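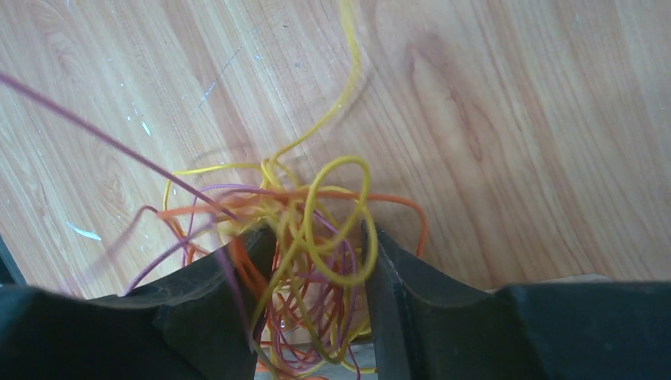 ## May 5, 2021: wire bundle, teleop demos

Back on the wire task with Khải driving and me on the keyboard. Same three colors as in April (yellow, orange, purple), same instruction sheet: close on the bundle, lift, move it over, let go. Seren wants 50 kept demos by the time the Burnov people call. I still think we're collecting the wrong thing.

My complaint, written down so I can stop repeating it at lunch:

- The sheet says "grasp the bundle." It doesn't say where. In the wrist view above the bulk of the tangle sits at the fingers, with loops hanging down in the gap, while one yellow and one purple run off across the wood and out of view. Do-yoon would label that a good grasp. I would label it "fingers are near some wire."
- With loops over the right finger and down the slope of the left one, I can't tell from the wrist view which strands are pinched and which are only draped. If I can't, I don't see what the policy is supposed to learn from it.
- Khải drives by the side monitor and hardly looks at the wrist feed. We then train on the wrist feed. I raised this in April. Answer was "it'll average out."

Tried 10 by hand guiding to compare, arm in free mode, me pushing. Slower, and my wrist hurts, but I stopped sooner when something felt off. Kept 4. Threw the rest out for jerky starts, which may be me and may be the Clida controller dropping into free mode late. Log has the joint traces, someone who trusts the time stamps more than I do can look.

Kyu-ri's view is that 400 sloppy demos beat 50 careful ones. Maybe for blocks. She cites the Fakar run, but that was rigid parts and a fixed tray, and the success check there was done by the same person who drove. Not convinced.

Settings: finger speed at half, force limit left where Mariann set it. Did not touch the gains. Baláž pads still on order.

To do

1. Split the label into "pinched" and "draped," with a third for "can't tell." Expect the third to win.
2. Khải to drive one block from the wrist feed only, side monitor off. He says it'll be awful. Fine, write down how awful.
3. Ask Seren what counts as a success if a long strand drags behind. The sheet is silent.
4. Start pose drifts between demos, check home before each one

Didn't train anything tonight.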